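Brisuler Canvas Tote, Cream, Medium
Reviewed by Nuria Woldemariam
Wednesday, November 17, 2021

Rating: 4 out of 5

Bought to replace a Kero shopper that split at the base seam. The Brisuler is plain cream canvas with two handles and a label tab on the front. No zipper, no lining, no inside pocket.

Opened up on the floor, the body stays upright well enough to load with one hand. The fabric takes creases early and keeps them. Ironing on the cotton setting removes most of the folds -- the ones near the base come back after a day of use.
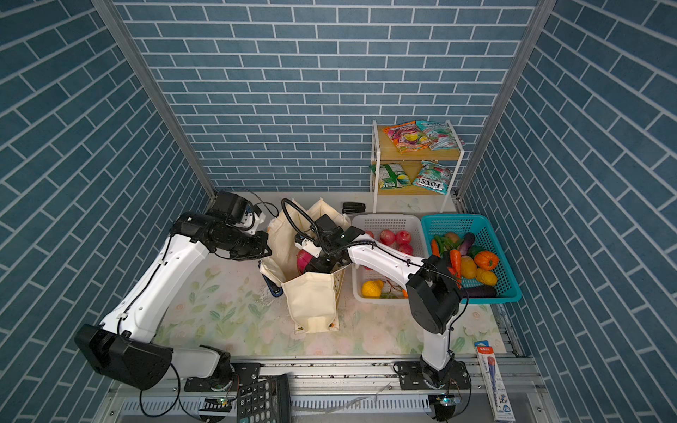 Handle length is adequate for the shoulder over a light jacket, tight over a winter coat. The handles are soft and tend to flop outward, so they stay clear of the opening during packing. Stitching at the attachment points is even, with no loose threads after four months of weekly groceries.

Washed cold twice, line dried. Slight shrinkage in height, none that I could measure in width. The label tab curled at one corner.

One point off for the base, which has no stiffener and sags under glass jars. The Cutero version has an insert but costs more.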